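The Late Mr. Zuletti

Otakar Hubáček had been treasurer of nothing in his life, and he intended to keep it that way, so when his landlady died and left him her parrot he asked the lawyer whether it came with any paperwork.

"It comes with a cage," said Fadime Ertürk, who billed in units of 15 minutes and had already used up two of them on the stairs. "And a name. Mr. Zuletti."

Mr. Zuletti was gray and bald at the neck, like a retired judge. He had lived above the bakery in Tritthorpe for longer than the bakery had been there. He looked at Otakar's cardigan and said, in the dead woman's voice, "Rent's due."

Otakar paid it. He knew how this sounded. But it was Thursday, and he had paid her every Thursday, $195 in an envelope under the sugar bowl, and his hands did it before he could bring the matter up with them.

The next week the bird said it again. By August there was a fair sum under the bowl, and Otakar had begun to feel he was getting poor value. The tap dripped. The window over the sink had been painted shut.

"I'd like the tap looked at," he told the cage.

"You people," said Mr. Zuletti, "are never satisfied."

Otakar phoned the lawyer. Could a tenant withhold rent from a parrot?

"Who owns the parrot?" asked Fadime.

"I do."

"And who has the money?"

"It's under the sugar bowl."

There was a silence on the line, for which he was later charged.

He fixed the tap himself that evening, badly, with a wrench from the bakery downstairs, and took the cost of a washer out of the envelope. Mr. Zuletti watched the whole business with one eye and then the other. On Thursday he waited until Otakar had sat down with his soup.

"Rent's going up," he said. "Two hundred."

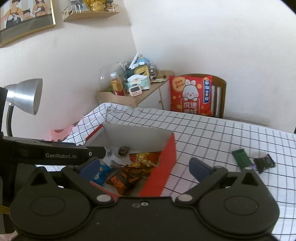

Black gripper and checked tablecloth.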